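Winter soup, and the great pantry clean-out

Posted Jun 2, 2024

Well, the first properly cold night has come and gone and I have once again failed to have a single tin of tomatoes in the house. Every year I swear I'll stock the pantry before the weather turns, and every year I'm standing in my ugg boots at six o'clock staring at four packets of rice noodles and a jar of capers with the label half peeled off.

So this weekend I pulled the whole lot out. Everything! I found three opened bags of red lentils, each with its own rubber band, and a bag of polenta I'm fairly sure moved house with me from Mallholm. I found the fancy paprika I'd accused my sister of pinching (sorry, Ivia, I'll ring you). The weevils had got into the barley, so that went straight into the council bin with the lid down hard.

The lentils all went in together and made a very decent soup. Two onions, cooked much longer than you want to stand there for, a carrot, a stick of celery that had gone a bit bendy, cumin, a spoonful of the recovered paprika, 200 grams of lentils and enough stock to drown them. Lemon at the end, and don't skip it. I used to think lemon in soup was something cafes did so they could charge you nineteen bucks, but it really does wake the whole thing up.

My neighbour Armindo Bettencourt had a bowl over the fence and told me it wanted kale and a bit of chouriço. He says that about everything I cook, including, once, a banana loaf. He did bring back the bowl with six lemons in it though, so I'm not complaining, and I've got a batch of them salting in a jar on the windowsill. They should be right to eat by July if I can leave them alone.
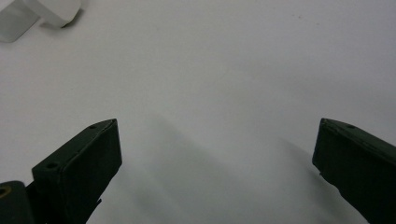
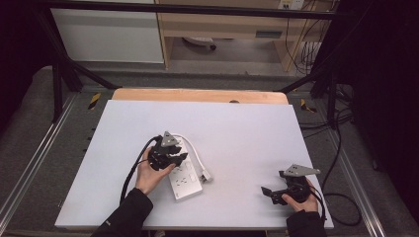

Now, storage. I've had strong feelings about jars for years and I'm changing my mind. I was a matching jar person. I bought a whole set when I moved in here, all the same height, with those bamboo lids that look gorgeous for a month and then swell up in the humidity so you need a butter knife to get them off. Half of them are too small for a full bag of flour, so you end up with a jar of flour AND a sad bit of bag with a peg on it, and then you've got two flours.

This time I've gone the other way - old coffee jars, passata bottles, the big pickle jar that still smells like pickles no matter what I do to it. I tried bicarb, I tried leaving it in the sun with the lid off, I tried newspaper. It's got the bay leaves in it now and they can fight it out between them.

Labels are masking tape and a texta. Date on the bottom, name on the front. I did briefly own a label maker and spent an entire evening typing CHICKPEAS in different fonts, and then the tape ran out at the letter P.

The other thing I've done is put the tins on the low shelf and the light stuff up high, after Cirillo (the cat, for anyone new) knocked a tin of coconut milk onto the tiles and chipped one. He's fine. The tile's not, and I've put the mat over it.

Shopping list for the week is tomatoes, barley, more onions, and chouriço, because I suppose I'd better try it. If anyone's got a way of getting pickle smell out of a jar that doesn't involve bicarb, pop it in the comments.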